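HSK 263 Household Work Methods
Unit 8 handout: Round open containers in the work area

Scope. This unit covers bowls, cups, buckets and similar vessels without lids. Lidded storage is covered in Unit 4. Bring the Durkport lab sheet to the practical.

1. Terms

Rim: the upper edge, thick or thin. A thick rim gives a better grip and chips less easily.
Wall: the side between rim and base.
Capacity: volume to the rim. Working capacity is lower and must be noted separately on the lab sheet.

For the purposes of this course a bowl is wider than it is deep. A bucket is deeper and usually has a handle. Seen from above, the two are easily confused. If depth cannot be judged, write "round container" and leave the type blank.

2. Placement

Set the container fully on the work surface, at least one hand width in from the edge. Keep it on the side of the working hand. Do not stack a container in use on another one.

Fill to no more than two thirds. For the practical the working load is 500 ml of water, measured in the Helora jug and poured against the wall. The Waaka scale is used only for dry contents.

3. Color

Light interiors show residue well but also pick up reflected light. Yellow or orange tones inside a vessel may come from the contents, the material or a lamp overhead. Check by moving the vessel into shade before recording a color. The Stistitz chart gives the shade names accepted on the lab sheet; pale pink and salmon are separate entries.

4. Cleaning

Wash the interior first, then the rim, then the outside. Rinse and drain upside down on a rack. Run a finger along the underside of the rim, where film collects. Scratched interiors are set aside for dry goods.

Reading before the practical: course pack, sections on vessel shape and on surface finish.
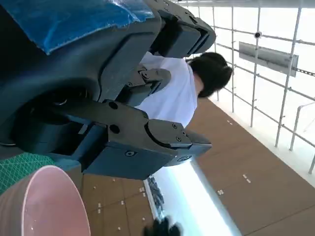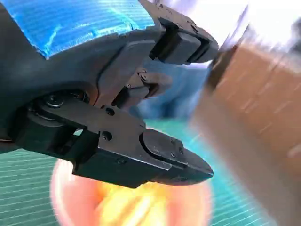 Fig. 8.1 and 8.2. Round container at the lower edge of the view, pink to orange-pink.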